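Folding and Sorting at Carlow House
Gallery, June

Carlow House runs a clothing room on the ground floor of the old Baststead school. It opens in the morning, four hours at a stretch, and most of what happens in it is sorting: bags come in at the side door, get emptied onto the long tables, and go out again as folded stacks on the shelves. Consuelo Bravo has run the room for 3 years. Nuria Echevarría keeps the shelf plan and wrote most of the notes on this page.

The gallery covers the June sort, when the winter clothes come off the rails and go into storage. We had 300 garments to get through and 38 storage boxes to put them in. The notes follow the order of the work, from the side door to the storeroom.

The side door
Bags are weighed on the floor scale and given a paper ticket. The ticket stays with the bag until it is empty. Shoes are taken out first and go to the rack under the window.

First table
Everything is tipped out and split by type. Tops to the left, trousers and skirts to the right, anything for children straight across to the second table. Coats are hung up at once, as they take up too much of the table lying flat.

Checking
Zippers, cuffs, pockets and underarms. Pockets have produced bus tickets, a spare key and a good many tissues. Keys go in the jar on Consuelo's desk and are kept until the end of the year.

Mending basket
Loose buttons and dropped hems go in here. Anything that needs more than 20 minutes with a needle goes to the textile bank instead. We were too generous with this in the past and the basket never emptied.

T-shirts
Folded in thirds lengthwise and then in half twice, with the neck on the outside. The size sticker goes on the front fold. Stack them no higher than the shelf divider or the bottom ones slide out when you pull from the middle.

Knitwear
Always folded, never hung. Sleeves are crossed over the back and the body is folded up once. Heavy knits go at the bottom of the box and thin ones on top. Cedar blocks go in the corners, and last year's blocks can be sanded and used again.

Trousers
One leg over the other, pockets smoothed flat, then folded in three. Jeans have their own shelf by waist size. The labels on that shelf were redone this spring and now run left to right.

Sweatshirts
Thick cotton takes more room than anything else in the box. Lay the sweatshirt face down, bring the sleeves in, and fold the body up toward the neck. If there is a hood, it is folded down last so that it covers the top of the bundle. Dark colors go together, because lint shows on them and they can all be brushed in one go before the lid goes on. 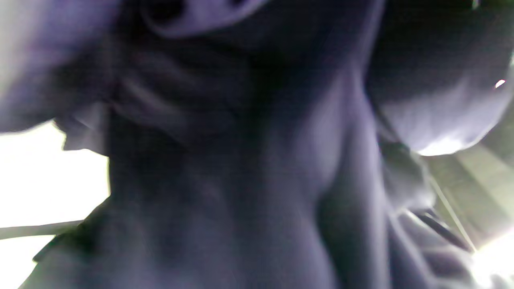
Dark navy fabric up close, with the wrinkles bunched toward the top and one long crease running down.

Boxes
The boxes are the Virnance ones with the clip lids. Write the contents on the short end, which faces out in the storeroom. Type first, then size, then the month. Please don't write on the lids. They get swapped.

The storeroom
Adult boxes are on the left-hand shelving, children's on the right, and bedding is at the back. The McIntyre shelving holds more weight than the older units, so knitwear and coats go there.

Summer rails
Out the same afternoon: shirts, light dresses, shorts and rain jackets. Rails are set out by size and then by color within each size. Spare hangers are in the crate behind the door.

Winter boxes come back down in October. Anyone who would like to help with that sort can leave their name with Consuelo at the front desk.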